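The Fridge That Came With the Apartment

My refrigerator hums in B flat. I know this because Vojtěch Zelenák, a piano tuner who lives two floors down, came up one evening to borrow a ladder and winced. He has lived under other people's appliances for years and has views. The dishwasher on four is sharp. Mine is at least in tune with the elevator.

I didn't choose the fridge. Renters rarely do. You inherit it along with the paint and the mystery key, and you spend the next few years learning its moods. The crisper drawer freezes lettuce. The top shelf keeps milk at the temperature of a nice spring day. There is a dial that runs from one to seven, and I have never met a person who could tell me which end is cold.

Prasanna Weerakoon has sold used kitchen appliances for most of his adult life, and he believes the dial is mainly there to give people something to do. "They turn it, they feel better, they go to bed," he told me. His shop, Bandosano, takes in fridges from estates, divorces and restaurants that opened with too much hope. The cheapest goes for $210, delivery included, provided you live on the ground floor and don't ask about the smell.

What sells a fridge, he says, is the door. Shoppers open it, close it, listen to the thud and nod like people buying a horse. They hardly glance at the compressor. Stainless steel still pulls them in, even though anyone who has owned it knows that it's a device for collecting fingerprints.

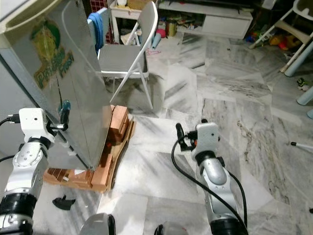 Then there are the stickers. Prasanna leaves them on, having learned that a buyer who peels one off feels the thing is finally theirs. I've had mine for two leases and the energy label is still there, promising savings I have yet to meet.

I did go shopping last November. A new model from a company called Siltov cost $2,478 and wanted my Wi-Fi password. I asked the salesman what it would do with it. He said it would tell me when I was out of eggs – a service my breakfast already provides.

So I went home and turned the dial to five. I slept very well.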